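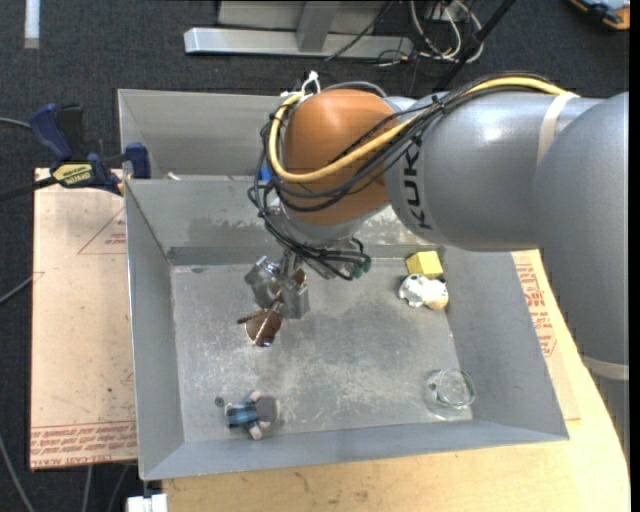

The Lindqvist smelled of floor polish and oranges, and Savita loved it before she had even got her coat off. A proper theatre! Small, yes, and the heating knocked like somebody locked in a cupboard, but there was a stage with a rake to it and a curtain the colour of old plums, and up on that stage an old man was teaching eleven grown adults how to say the letter M.

"With the whole mouth," said Nektarios Pappas. "You are not ordering soup. Again."

They hummed. She felt it come up through the boards and into her shoes, and she hadn't even joined in yet.

She had come because of a card in the library window. Voice and movement, all welcome, ask for Bernadette. Bernadette Crenshaw turned out to be a tall woman in a man's cardigan who pressed a script into her hands and said, "You're the Second Fisherman, dear, Arlindo's got the first, go and stand by him," and that was the whole of the audition.

Arlindo Marinho made room for her. He was a baker, up since three, with flour still in the creases of his knuckles, and he spoke his lines with his eyes shut, so slowly and so beautifully that Savita missed her own cue twice.

"Don't say sorry," Nektarios called down to her. "Walk it. Walk the line, then say it."

So she walked it. Eight steps to the left, long ones, one for each beat, with her arms opening on the vowels as he showed her. She felt a complete fool for the first four. Somewhere after that the words stopped being something she was carrying and began to go on ahead of her, out over the seats, and she had to hurry to keep up. "The boats are in, the boats are in, and not my brother's." She had read it on the page as a bit of business to get the old mother on stage. Now her throat had gone tight.

"Ah," said Nektarios. He sat down on the edge of the stage, which took him some time. "Yes. Now you see what it is for."

Over tea he told them things, if you asked properly. He had danced as a boy in Pusolon, in a company that toured the islands on a cattle ferry. He had been lifted, thrown and dropped in front of 3,000 people in one summer, he said, and then his knee went and he thought that was the end of it. He was twenty. He took a job sweeping a hall in Clonell, and in that hall a woman was rehearsing a chorus, and he leaned on his broom and listened to them speak, all together, like weather coming in.

"What did you do?" asked Savita.

"I swept the same bit of floor for an hour. Then she said, you, with the broom, can you stand up straight?" He laughed so hard at this that Mei Whitfield had to take his cup from him. "Of course I could stand up straight! It was all I could do!"

They ran the fishermen's scene again after tea, and then the storm, with everyone in it, Bernadette thumping a tea tray in the wings and shouting "Wind! More wind!" Mei played the old mother. She was twenty-six and worked at the opticians, and when she put the shawl over her head and turned round she was a hundred years old, and Savita stepped back to let her pass without meaning to.

It was past ten when they came out. The 511 was waiting at the stop with its lights on and its engine off. Arlindo was going the other way, home to Potance Road for a few hours' sleep before the ovens, and he shook her hand very formally under the lamp.

"Next week the mouth again," he said. "He does N."

She sat upstairs at the front. There were only two others on board, both with headphones, so as the bus pulled off down the hill she put her lips together and tried it, quietly, with the whole mouth. The window hummed back.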